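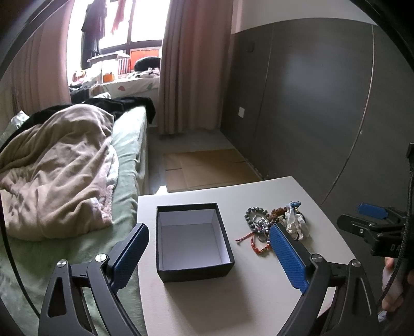 Natalina Mazza asks whether bracelets on cord should be stored flat or hung. Flat, in a lidless box, is adequate for a small collection – hanging puts a constant load on the knot.

Separate the strands before boxing. Red cord in particular may shed dye, so keep it clear of pale beads. Lay the heavier beads first and leave knotted ends uppermost, where they can be checked. Cord ends may hang over the rim.

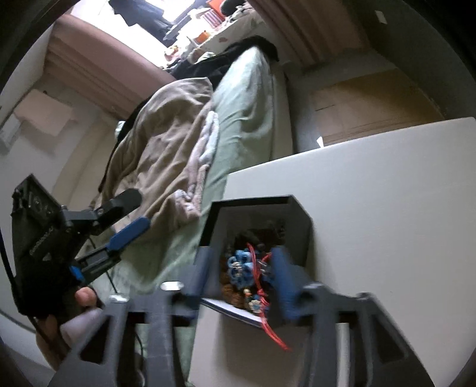
Next check: October

Inspect all knots and replace any cord that has frayed within 25 mm of a bead.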